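Category: Talks / Robot learning
Wednesday, September 15, 2021 - Unnur Ravn

Speaker notes: Gathering examples in simulation, and why I still like doing it

(Breathe. Check the clicker. Thank Othmane for the introduction.)

Hello everyone! I'm Unnur, I work on the Prutik project with Veerle Dekker and Wálter Quintero, and for the last few months we have been teaching a simulated arm to pick things up by showing it how. One of us drives the arm, the computer records every move, and the learning system tries to copy us. I love this job and I'm going to spend twenty minutes telling you about the dull bits, as the dull bits are where we learned the most.

First set: we started in March with 1458 recordings. Wálter drove nearly all of them. He is very good, and that was our first problem. He goes straight to the object, closes, lifts, done. Lovely to watch! But the system never saw what to do when you arrive a bit off to one side, so one small slip and it was lost.

(Pause. Ask who has had this happen. Wait for hands.)

Second set: we took turns driving, and we asked people to come in from odd starting points. Consuelo Cuervo joined us for this part and she was wonderfully untidy - overshoots, second tries, long waits in mid-air while she made up her mind. We kept all the second tries. That brought us up to 2567 recordings, and the arm began to recover from small mistakes without being told to.

(Next slide. Give them a moment with it.)

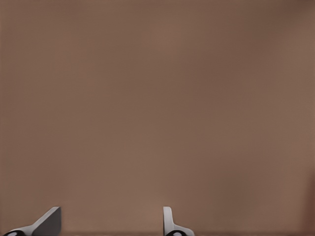 What the wrist view gives you is closeness, and what it takes away is any sense of where you are. Drive from that view alone for an afternoon and you'll feel it. With plain brown filling the view and the fingers open down at the bottom, you have very little to judge height by. Veerle's habit is to go down in small steps and stop between them. I used to tease her for it, and now I do it too.

So we record 2 views for every run, the wrist and a fixed one further back, and we save them with the same clock. Please do this from day one. We didn't, and matching them up afterwards cost Wálter a week.

A word on empty stretches. We used to trim them off to save space. Then we found the arm dithering whenever it had nothing to look at, so we put them back, some 40 runs to begin with, and it was much calmer. I was so pleased I rang Veerle at home!

(If short of time, skip the part on file names and go to questions.)

File names: date, driver, task, try number. Keep the driver in there. You will want to know whose runs you're training on.

Questions. Othmane has the roving mic.

Contact: Unnur Ravn, Prutik project | © 2021 Prutik | Back to top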